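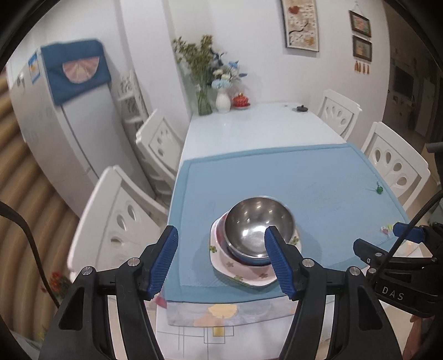 Sample view from the wrist camera, bowl-and-plate task, home setting.

Karanlow Tabletop Set

Data card, maintained by the Hika robotics club

Summary

Karanlow is a set of short two-handed manipulation recordings made by students with hand-held grippers. All tasks use ordinary tableware on dining tables and kitchen counters. The set was put together for the club's spring project, in which teams train a policy on shared data and run it on the Vumunetti arm pair in the lab. Recording closed in March.

Contents

Episodes: 252
Episodes held out for scoring: 49
Homes: listed by code in homes.csv
Tasks: bowl onto plate, bowl off plate, cup to mat, spoon into bowl
Video: one stream per gripper, color, with a fisheye lens
Other signals: gripper opening, gripper pose, timestamps

Each episode has its own folder. Left and right streams are stored as separate files and share a clock. Pose is given relative to the first valid sample of the left gripper. Units are meters and radians. Gripper opening is scaled from 0 (closed) to 1 (fully open).

Recording procedure

One student holds both grippers. A second student starts the log, reads the task name aloud and stops the log when both grippers are back at the start pose. Objects are reset by hand between episodes. Teams were told to leave the rest of the room as they found it, so backgrounds include chairs, curtains, vases, wall pictures and other household items. Cables may enter the view on either side. Please do not crop them out before submitting results, as the scoring script expects full-size input.

Labels

Every episode has a task label and a result label (done, partial, failed). Result labels were set by Léonie Leblanc and checked by Benjie Lumanlan. Where they disagreed, the label is partial and the field "disputed" is set to true.

Known problems

Shiny steel bowls reflect the room lights. Depth estimated from these episodes is unreliable on the bowl surface.

68 episodes have a pose gap longer than half a second. They are listed in gaps.txt and are skipped by the default loader. Pass keep_gaps=True to load them.

Episode 3489 is numbered out of sequence. It is valid. Renumbering it broke the split file, so it was left alone.

The Leite gripper calibration changed partway through recording. Use the calibration file in the episode folder, never the one in the root.

Access and use

Club members and enrolled students may use the set for coursework. Home addresses are not stored. Requests from outside the club go to Larasati Wibisono. Families can ask for their episodes to be removed at any time; removed episodes keep their number, and the folder is left empty.

Contacts

Loader and split files: Stefaniia Bilyk
Calibration: Solène Ferrand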